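How to clear a casino welcome bonus without losing track of it

April 5, 2020

Quick one, as people keep asking. You've signed up, put money in, got the bonus, and now it says you can't withdraw. What next.

First thing. Read the terms BEFORE you deposit. If you already deposited, read them now. Look for these:

Wagering requirement. Written as 40x or similar.
What the 40x applies to. Bonus only, or bonus plus deposit. Huge difference.
Max bet while the bonus is live.
Time limit.
Game weighting. Slots usually count in full, table games hardly at all.

Step 1. Do the sum

Say you put in £10 and get £10 on top. 40x on bonus only = £400 of bets. 40x on bonus plus deposit = £800 of bets. Same offer on the banner, twice the work. Write the figure down somewhere, don't trust the progress bar, some of them lag by hours.

Step 2. Pick the game

Check it's on the allowed list. I used Skavwood for mine, a plain old slot with small wins and not much drama. You want low volatility for this. A jackpot game will eat the balance long before you get near the target. Also check the return figure in the help menu, same slot can run at different settings on different sites. Worth the two clicks.
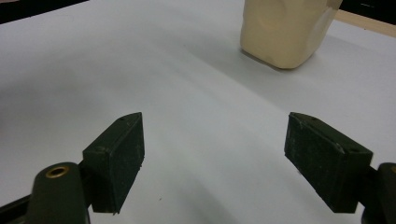 Giáp wrote in to say the weighting caught him out at Sodgate: he played blackjack for a whole evening in February thinking it all counted, and the bar had hardly shifted. Only a small slice of each hand went towards it. Page three of the terms, apparently.

So yes. Weighting. Go back and check it if you skipped that bit.

Step 3. Set your stake and leave it

Find the max bet rule and stay well under. If it says £5, don't play £5, play 20p. Going over even once can void the lot, and the site won't always stop you placing the bet, it just turns up when you try to cash out. Watch for bonus buy features too, the price of the feature normally counts as one bet. Autoplay is fine on most sites but set a loss limit on it.

Step 4. Keep a record

Pen and paper or a spreadsheet, doesn't matter. Each session put down:

start balance
end balance
number of spins
total staked

Mine at Witthorpe went 206 spins at 20p in the first sitting, so £41.20 off the target. Slow but you know were you are.

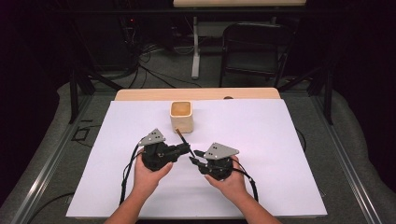 If your total and the site's total don't match, wait a bit, log out and in, look again. Still wrong, go to live chat and ask for the wagering history. Save the chat. Take a screenshot of the terms as well in case they get edited later.

Step 5. Withdraw

Don't hit withdraw early. On most sites that cancels the bonus and anything won with it. Wait for the bar to say complete, then send your ID documents in if you haven't allready. Check for a cap on winnings too, that's often tucked in near the bottom.

Last thing. If the balance goes, it goes. Do not top up to chase a bonus. Most of these lose money over the full wagering anyway, so only deposit what you'd be happy to spend on a night out. Deposit limits are in the account settings, set one before you start. 18+ only.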